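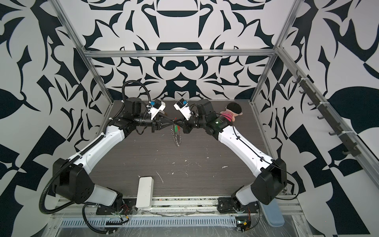
피부양자 등록 기한을 넘긴 가입자도 보험 적용을 받을 수 있습니까?

기한 경과 사유를 서면으로 소명하고 심사부의 승인을 받은 경우에 한하여 적용이 가능합니다. 소명서는 두쿠츠 지역의료보험공단 제7창구에 제출하여야 합니다.

로잘리아 버코시는 안내문의 이 문답을 세 번째로 읽은 뒤 서류 봉투를 무릎에 올려놓았다. 봉투에는 남편의 진단서와 혼인 증명서, 그리고 밤새 고쳐 쓴 소명서가 들어 있었다. 대기실의 전광판은 오전 내내 같은 번호에 머물러 있었다.

제7창구의 담당자는 졸트 보드나르 주임이었다. 그는 규정집을 펼친 채 소명서를 첫 줄부터 읽어 내려갔다.

"귀하께서는 5월 중에 신청하셨어야 합니다. 기한 내에 신청하지 못한 사유가 '안내문을 받지 못함'으로 기재되어 있는데, 공단의 발송 기록에는 발송 완료로 되어 있습니다."

"저희는 봄에 레르니네티 거리로 이사했습니다. 주소 변경 신고도 했고요."

"신고 접수증을 소지하고 계십니까?"

로잘리아는 봉투를 뒤집어 접수증을 꺼냈다. 접힌 자리가 닳아 글자 일부가 흐려져 있었으나 접수인은 남아 있었다. 보드나르 주임은 접수증을 받아 들고 자리에서 일어났다. 그리고 거의 300쪽에 이르는 발송 대장을 안고 돌아와 해당 면을 찾았다. 발송 주소는 옛집이었다.

"본 건은 창구에서 결정할 수 없는 사안입니다. 심사부로 이관하겠습니다."

심사부장 피로슈커 러커토시는 그날 오후 관련 서류를 검토하였다. 공단의 선례는 두 건뿐이었다. 한 건은 기각되었고, 다른 한 건은 전임 부장 러요시 벌로그가 승인한 것이었다. 승인 서류의 여백에는 벌로그의 필체로 '통지가 도달하지 아니한 기한은 진행하지 아니한다'라고 적혀 있었다. 그 문장의 근거 조항은 어디에도 적혀 있지 않았다. 러커토시 부장은 규정집에서 통지에 관한 장을 찾아 처음부터 다시 읽었다.

오후 네 시가 지나 보드나르 주임이 심사부의 문을 두드렸다.

"신청인이 아직 대기실에 있습니다. 결과는 서면으로 통지된다고 설명하였으나, 기다리겠다고 합니다."

"어느 주소로 통지할 예정입니까?"

보드나르 주임은 손에 든 서류를 내려다보았다. 전산상의 주소는 여전히 옛집으로 되어 있었다.

러커토시 부장은 만년필의 뚜껑을 열고 결정문에 서명하였다. 적용 개시일은 당초의 신청 기한일로 소급한다는 내용이었다. 이어 별지 한 장에 주소 정정을 지시하고, 벌로그의 문장을 결정 이유란에 옮겨 적은 다음 그 아래에 자신이 찾은 조항의 번호를 기입하였다.

"직접 교부하십시오. 수령 서명을 반드시 받으시고요."

보드나르 주임이 대기실로 내려갔을 때 전광판은 꺼져 있었다. 로잘리아 버코시는 창가 자리에서 일어나 결정문을 두 손으로 받았다. 그녀는 서명란의 위치를 묻고, 이름을 적은 뒤, 그 옆에 새 주소를 또박또박 써넣었다.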